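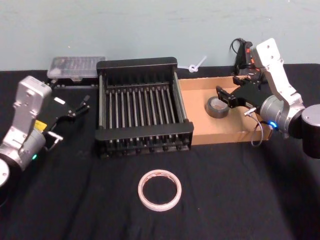
Planning the Second Arm

When the Usley workshop opened its equipment budget for review in December, the largest line was not the robot arms. It was everything needed to keep them working: mounts, grippers, cables, spare fingers, storage and the hours of the people who set them up.

Dehua Yuan, who heads equipment planning at Usley, regards this as the normal condition of a two-arm station. "A quotation gives the price of the arm," Yuan says. "The purchase order has to give the price of the bench."

Usley began with a single arm, leased through the supplier Drirkton. The case for a second rested on tasks that one arm performs poorly, such as steadying a container while an item is placed in it. Approval took 19 weeks and required 26 separate line items, several of them for parts costing less than a box of printer paper.

Test objects are the cheapest part of the program. A dish rack, a shallow cardboard box, a roll of duct tape and a roll of masking tape can be bought on any high street for very little, and each asks something different of a parallel gripper. Yuan's department places them under consumables and replaces them without a formal request.

Grippers are treated with more caution. The department compared units from Sqalli and Draltberg over one budget cycle and recorded 533 hours of use before making its choice. Price played a small part in the decision – delivery time for replacement fingers counted for more. A station that waits for parts still occupies floor space and still appears in the accounts.

The current plan sets aside up to 2 percent of the station's value each quarter for wear. Cabling has its own line, as does the table covering. Training is budgeted separately and may not be moved to hardware without written approval.

A request for a third arm is expected in the next cycle. Yuan has asked that it include the bench.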